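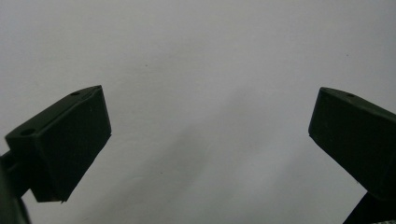
Wiebke Harmsen
Inhaberin und Farbmischerin bei Drestico

Moin und willkommen! Ich bin Wiebke, und ich beschäftige mich den ganzen Tag mit Flächen, auf denen möglichst wenig los ist. Helle Wände, helle Tischplatten, helle Regalböden, gern in diesem blassen Grauweiß, bei dem Besuch erst mal fragt: "Ist das jetzt weiß oder grau?" Beides! Und je nachdem, wo das Fenster sitzt, kippt es noch mal in die eine oder andere Richtung, darüber kann ich einen ganzen Abend lang reden (meine Familie bestätigt das gern).

Drestico gibt es seit 14 Jahren. Angefangen habe ich mit Möbeln vom Flohmarkt, die ich in der Garage abgeschliffen und neu gestrichen habe, meistens viel zu dick und bei falschem Wetter. Irgendwann wollten Freunde ihre Küchentische auch so haben, dann deren Nachbarn, und als in der Garage kein Fahrrad mehr Platz fand, habe ich die kleine Werkstatt in der Leone-Passage gemietet. Da sind wir immer noch. Inzwischen sind wir zu viert, dazu zwei Aushilfen im Frühjahr, wenn gefühlt die halbe Stadt gleichzeitig renoviert.

Was wir machen: Wir mischen matte Farben und Lacke für innen und streichen damit auf Wunsch auch gleich eure Möbel oder die Wand im Flur. Unser Dauerbrenner heißt Ovov, ein ruhiges Grauweiß ohne Gelbstich. Das habe ich zwei Winter lang probiert, bis es mir endlich gefiel, und die Kiste mit den Musterbrettern steht bis heute unter meinem Schreibtisch. Für alle, die es etwas wärmer mögen, gibt es Lollcombe, das geht mehr Richtung Leinen. In Nordzimmern finde ich das schöner, aber da streiten wir uns im Team regelmäßig.

Ich werde oft gefragt, ob so eine glatte, leere Fläche nicht langweilig ist. Ich finde: überhaupt nicht! Vor einem ruhigen Hintergrund sieht man doch erst, welche Farben die Sachen davor haben. Ein ganz dunkles Grün zum Beispiel wirkt im Schatten schnell fast schwarz, und an den Kanten, wo Licht drauffällt, kommt plötzlich ein Olivton raus. Vor einer bunten Tapete geht das komplett unter. Dunkelgrün und Grauweiß ist sowieso meine Lieblingskombination, im Laden ist sogar die Tür dunkelgrün.

Im April haben wir unser Musterregal umgebaut. Dort liegen jetzt 400 gestrichene Brettchen zum Ausleihen, alle von Hand beschriftet (bitte seht über meine Sieben hinweg, die liest jeder als Eins). Nehmt ruhig ein paar mit nach Hause, stellt sie morgens und abends an dieselbe Stelle und entscheidet dann. Zurückbringen reicht, wenn ihr das nächste Mal vorbeikommt.

Und falls ihr schon gestrichen habt und es fleckig geworden ist: kommt trotzdem! Meistens hilft ein feines Schleifpapier und eine dünne zweite Schicht. Bringt am besten ein Foto bei Tageslicht mit und die alte Farbdose, auch wenn nur noch ein eingetrockneter Rest drin ist. Kaffee steht hinten neben dem Waschbecken, der Hafermilchvorrat ist leider Glückssache.

Kategorie: Über uns & Werkstatt
Suche nach: Suchbegriff eingeben Suchen
Startseite Farben Möbel Musterbrettchen Kontakt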